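5.2 Cable snag during the marker pick-up task

Of the 59 faults logged in the Trulo trials, 13 were protective stops raised at the wrist joint. We first put these down to contact with the table, as the controller reported only excess torque. Vergara repeated the stopped runs at reduced speed and found the same fault with the gripper still well clear of the surface.
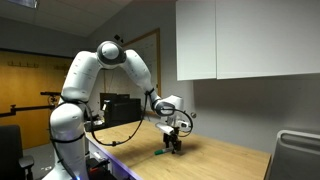 Figure 3. Robot arm with two-fingered gripper over the marker.

Wrist stops depended on the approach angle. When the planner chose a large rotation of the last joint, the gripper cable tightened and pulled against the housing – enough to pass the torque limit. The slack is left as a coil beside the wrist (Figure 3), and straps hold the cables to the arm, so the coil has to absorb the whole rotation. The planner's collision model, taken from the Jino library, contains the rigid links only and treats such a motion as free. On one Monday run the connector also came loose, and the gripper dropped its marker. We now limit rotation of the last joint in software and check the connector before each session. The limit rules out some grasps the arm could otherwise reach.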